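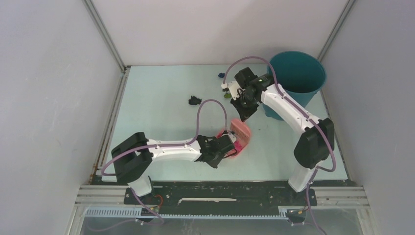
Is the April showroom in Skulodgate worth a table for a small kids' label? For most of us on this list, I'd say only if you already have buyers who have agreed to come and see you there.

I've read the organizer's PDF twice now and I still can't find the number I want, so let me go through the message that started this thread.

> March 23, 2025
>
> Hi all, just back from a call with the Skulodgate people and I'm pretty excited. They have 83 brands signed up for the April edition, all childrenswear and baby, ages 0 to 12. Two days, rails and tables provided, lunch included. They say 123 stores have registered so far and more are coming in daily!
>
> They're offering our list a shared corner. If 6 of us go in together we each get a rail and half a table, and we split the cost evenly. Zarnero is in already and I think Grastetti is leaning that way.
>
> I know some of you got burned last fall, but this looks like a different crowd. Can people let me know soon? They want the deposit by the end of the month.

First, registered stores. Registration is free and takes one form. I filled it in myself to see what it asked, and there was no question about how many doors you have, what you spend in a season, or whether you sell children's clothes at all. I got a badge by email before I had closed the tab. So I am presumably one of the 123, and I'm not going to buy anything.

What I'd want to know is how many registered stores walked in last time and how many wrote an order. I asked. The reply was that the mood on the floor was "very positive" and that many brands had rebooked. Many is not a figure. If it were a good one, I think they would have put it on page one.

Second, 83 brands. Take the store number at face value and assume every one of them shows up. That still isn't two stores for each brand in the building. A buyer will stop at more than one rail, sure, but most come with a list of appointments and a train to catch. The corner we're being offered is behind the lunch area on the floor plan. I've stood behind a lunch area before. People come past with a plate in one hand and they don't touch the knits.

Third, the timing. April is late for fall orders in our end of the market. The stores I sell to have placed theirs by then, and what is left is money for reorders and gifts. If you do hats, socks, blankets, bibs, that could suit you fine. If you're bringing a full range with outerwear, I don't see who is going to write it. Too early for spring as well – my samples won't exist yet, and I doubt yours will.

On Zarnero and Grastetti: I'm glad if they go, and their stuff would look good together. But Zarnero has a rep in the area who can fill a day with appointments, and that makes it a different calculation for them. Riedl did the same show on a shared rail last year with no appointments. They told this list at the time that they opened 2 accounts, one of which never paid. It's in the archive if anyone wants to look it up.

The shared corner also needs some rules before anybody pays. Who stands there when the rest of us are at lunch? If a buyer asks for linesheets, does she get all six or only the ones she pointed at? What happens to the split if one of us drops out after the deposit? The PDF says the deposit is not refundable and that the "lead exhibitor" is liable for the full amount. I'd like to know who has agreed to be lead exhibitor, because I haven't.

And please add up the real cost. The fee is the small part. Add shipping samples both ways, a hotel for two nights, steaming, printed linesheets, and two days when nothing at home gets packed. For the same money I could drive to nine or ten stores with a suitcase, and I'd be the only brand in the room.

I may be wrong about this. If somebody has opened decent accounts at Skulodgate and still has them a year later, please say so here, with the season and what kind of product, and I'll read it with an open mind. I would also change my answer if they moved us away from the food and gave us the list of stores ahead of time so we could book our own meetings. I've asked for both and will post what they say.

Until then, count me out of the deposit.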